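Workshop > Notebook > Visits and Demonstrations

Open day, kitchen cell
Aug 2, 2025

Purpose: to present the kitchen workcell to guests from Sestero and Wynne, and to record points for follow-up. Attendance at the door was 21, against 20 registered. The extra guest was a colleague from the Hurell office and was signed in under the visitor procedure.

Preparation. The cell was powered up before the guests arrived and both arms were homed. The joint log from February was printed and placed at the entrance, as Wynne had asked to see it. Visitors were held behind the tape line in two groups. The emergency stop was shown to each group first, and one guest per group was invited to press it. Recovery after the stop was slower for the second group – the controller asked for a second acknowledgment, which is not in our written procedure. The procedure is to be amended.

Program. Each group received a short talk on the cell, followed by the bowl task and then the plate task with the toy fruit. The bowl is the harder of the two for our fingers. The rim is curved and dark, and the wrist has to come in nearly vertical if the second finger is to clear the inside wall. Guests from Sestero asked why we do not use suction. The reply given was that the same gripper must also handle lids, cups and spoons without a tool change. They requested the finger drawings, and these may be released once Tustirus has agreed in writing.

Run 2556 was the last of the day and was carried out at the request of the second group, with the bowl on the cutting board and the board turned at an angle to the counter. The run file has been stored with the others and has not yet been reviewed.

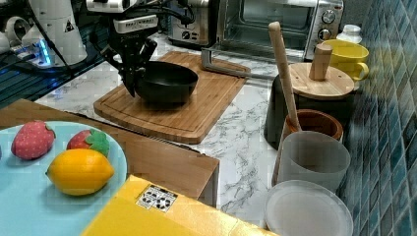

Entry by: Jérémie Caron, Workshop

Cabling. A guest from Wynne remarked on the slack above the gripper housing. The cables rise in a free loop, and at full wrist rotation the loop comes close to the upper link. A clip is to be tried before the next visit.

Counter items. The toaster oven, mug and canister are to remain in their present positions until the camera calibration has been repeated. Colleagues are asked not to tidy the counter in the meantime.

Open points: stop procedure, drawings for Sestero, cable clip, calibration.

Comments (3)

Hurell office: Thank you for admitting our colleague at short notice. Please send the handout when convenient.

Workshop bench 2: Clips are in the drawer under the vise. The small size will not close over both cables.

J. Caron: Noted. The larger size will be used. Handout sent.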